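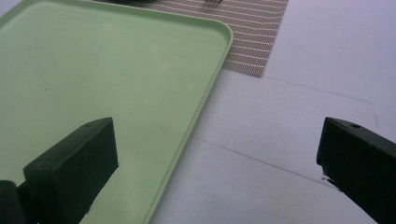 Un plateau vert pâle, un set de table tissé, une table blanche.

Mettre et débarrasser la table, est-ce qu'une machine sait le faire ? On me pose la question à peu près à chaque repas de famille depuis que je travaille dans l'automatisation, et ma réponse n'a pas beaucoup changé : par morceaux, oui. D'un bout à l'autre, chez vous, avec votre vaisselle, pas encore.

Je prends le plateau comme exemple parce que c'est l'objet qui m'a le plus occupé ces derniers mois. Un plateau en plastique, c'est léger, ça ne casse pas, ça a des bords droits. Sur le papier, rien de plus facile. Pour une pince à deux doigts, c'est déjà une série de décisions. Il faut trouver le rebord, descendre un doigt de chaque côté, serrer assez pour que ça ne glisse pas et soulever sans que tout parte de travers. Un humain attrape un plateau à deux mains sans y penser. Avec une seule pince, on tient un coin ou un côté, et le poids de ce qui est posé dessus fait levier.

Vient ensuite le set de table. Quand le plateau est posé en partie sur le set, les deux peuvent bouger ensemble. Si on tire au lieu de soulever, le set suit, et les couverts aussi. Une personne le corrige en route, du plat de la main. Un bras à qui on n'a pas appris ce cas continue son mouvement et termine sa tâche avec un set en boule au bord de la table.

Les couleurs jouent aussi. Un plateau vert pâle et mat se détache encore correctement sur du blanc. Du blanc sur du blanc, avec une lumière diffuse et pas d'ombre, c'est beaucoup moins bon. Les reflets sont l'autre ennui habituel : une tache claire au fond d'un plateau peut être prise pour un objet, ou pour un trou. J'ai vu un système refuser pendant toute une matinée de poser un verre à un endroit parfaitement libre.

À l'atelier, la situation est différente. Chez Bavmont, où j'ai passé deux ans, des bras déplaçaient des bacs toute la journée, jusqu'à 700 par équipe, sans que personne s'en étonne. Mais les bacs étaient tous identiques, ils arrivaient toujours dans le même sens et le sol était marqué à la peinture. Dès qu'un bac fendu passait dans le lot, il fallait quelqu'un. Laurențiu Filip, qui s'occupait de la ligne, gardait une pile de bacs de rechange à portée de main et passait une bonne partie de son temps à faire ces petits échanges. Le calcul restait bon pour l'entreprise. À la maison, le bac fendu, c'est tous les jours.

En août, j'ai fait un petit relevé chez moi, sur une table ordinaire. J'ai noté tous les gestes pour débarrasser un petit déjeuner de deux personnes. J'en ai compté 15, en regroupant ce qui pouvait l'être. Une bonne moitié me paraît faisable aujourd'hui avec du matériel correct et beaucoup de démonstrations : prendre un bol, le poser sur le plateau, déplacer le plateau. Le reste demande soit deux mains, soit du jugement. Les miettes, par exemple. Ou le fond de café, qu'on vide avant d'empiler les tasses.

Reste la vitesse. Il me faut quelque 400 secondes pour tout faire, éponge comprise, en traînant un peu. Les démonstrations filmées qu'on voit passer sont souvent accélérées, c'est écrit en petit dans un coin. Ce n'est pas forcément grave : si la machine travaille pendant que je suis sorti, je me moque qu'elle y passe la matinée. Mais il faut alors qu'elle sache s'arrêter proprement quand elle n'y arrive pas, et c'est ce que je vois le moins dans les présentations.

Je ne crois donc pas à l'appareil qui débarrasse toute la table l'an prochain. Je crois davantage à des tâches limitées, avec une vaisselle choisie pour ça : des plateaux à rebord franc, des bols tous pareils, des sets qui accrochent à la table. On a bien fini par acheter des assiettes qui passent au lave-vaisselle.

Prochain billet sur le linge, où les choses avancent plus lentement encore. Si vous avez essayé quelque chose chez vous dans ce genre, même bricolé, les commentaires sont ouverts.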